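MacAulay House Equipment Planning Meeting
Minutes of 22 Dec 2024
3 min read
Print this page | E-mail this page

Niall Yule took the chair and thanked everyone for coming out so close to the holidays, and thanked whoever baked the ginger cookies, which did not last through the first item. The minutes of the last meeting were read and accepted with one spelling fixed.

Cleaning arm, second unit. Edvin Haugland gave us a good long report on the washroom arm from Stoltomora, and it was a pleasure to hear him so pleased with it. He would like us to buy a second one for the upstairs hall in the coming year. Large flat surfaces are now routine for it, he told us, and what remains is the fiddly work close to the fittings, where the wiping pad is simply too wide. Skestex sells a narrow pad in packs of 20, and Edvin asked that we put two packs in the budget whatever we decide about the arm itself. Agreed warmly by all.

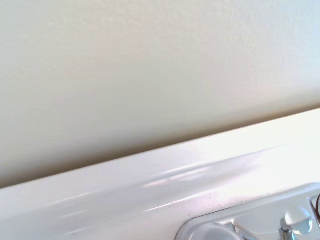
Wrist camera view, chrome fitting and white rim. Note the dark specks along the edge of the plate.

There was a friendly but rather lengthy talk about whether specks of that size should count against the machine when we score it. Niall felt they should, as our residents would certainly notice them. Edvin was happy to go along with that, provided the score for the edges is kept apart from the score for the open surfaces, so that we can see what the narrow pads do for us. Carried.

Quotes. We have one from Stoltomora and one from Ikent. Ikent is cheaper to buy but wants a service contract from the first day, and the Stoltomora price leaves out delivery and the floor bracket. Niall will write to both and ask for a full price on the same terms. We agreed to hold back 10 percent of the equipment budget for spare parts, after the trouble we had over the charging cable. No order will be placed before May.

Training. Edvin kindly offered to show the evening staff how to stop and restart the arm, and will put a sign-up sheet by the linen room.

Any other business. The floor scrubber needs a new battery. Approved. Niall wished everyone a restful holiday, and we closed with the last of the coffee.

Comments (3)

Margit: Thank you for writing these up so fully, I was sorry to miss it. Could the narrow pads be tried downstairs first?

Edvin H.: Yes Margit, that is the plan, as soon as they come in.

Upstairs hall, room 91: Please could it run after breakfast and not before!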